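Last updated: March 28, 2022
By R. Sarker

Keeping the Counter Open: Postal Services in Ferkdale

When I began this project in September I thought it would be a fairly simple story about a post office losing money, and I'm glad to say it became a good deal more interesting than that. The Ferkdale branch serves 2826 households, and the proposal was to close its counter and move parcels to the Doson shop on Westerberg Road.

I read the minutes of 4 public meetings and went through 105 written objections, which took most of the winter and rather a lot of tea. Pensions came up again and again, and so did the bus - it runs seven times a day, but the last one back leaves before the Doson shop closes.

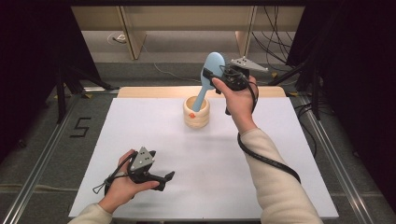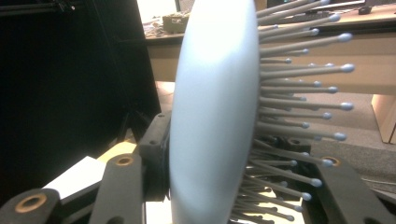

The council's reply to the objections was short, and I felt it missed what people were really asking. Most of them accepted that the branch might have to change. They wanted to know who had made the decision, and when, and whether the meetings had come before it or after. I couldn't find a clear answer in the minutes, though I did look very hard, and my second chapter sets out the dates as best I can.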